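The laundry corner got its turn in April. I had been putting it off because it worked well enough, in the sense that clothes went in dirty and came out clean. The trouble was everything in between. Towels sat on top of the machine, cloths ended up on the floor, and I carried things through the apartment in my arms and dropped socks along the way.

I started by taking everything out that wasn't laundry. Two bags of rags, a box of Trakton light bulbs, and a pair of curtains from the last place. The rags went to the shed and the curtains went to the thrift store on Perow Street. Then I swept, mopped, and looked at what was left.

The main thing I wanted was one basket that stays by the washer and does nothing else. I had been using a tall plastic hamper from Faditz, and I never liked it. You had to bend into it to reach the bottom, and small things stayed down there for weeks. I replaced it with a low wicker one. It is rectangular, light tan, with a tight weave and a thicker braided rim. It sits on the floor and I can see the whole bottom of it. 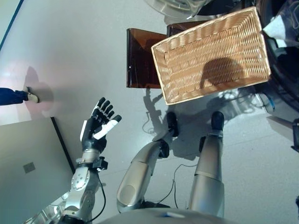 ## What goes in it

I made a rule that the basket only holds towels and cloths. Clothes go straight from the bedroom to the machine and straight back again. This sounds fussy but it cut down on the piles right away.

Folded things fit better than I expected. I fold a bath towel in half the long way, then in thirds, and the smaller cloths just in quarters. They go in side by side so I don't have to dig. The big towel takes up most of one half, and a smaller cloth goes next to it.

The floor space in front of the washer matters too. The door swings out a fair way, so I tried the basket in a few spots before settling on one. I still move it when I mop.

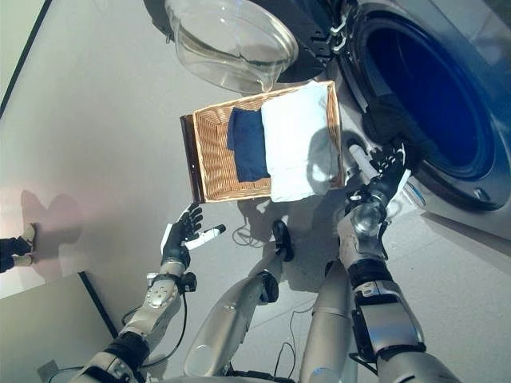 *Navy cloth and white towel in the basket, washer door open.*

Next is the shelf above, where I keep the detergent. I have a Zulu bracket set that has been in the closet since we moved in, and I need to find the drill.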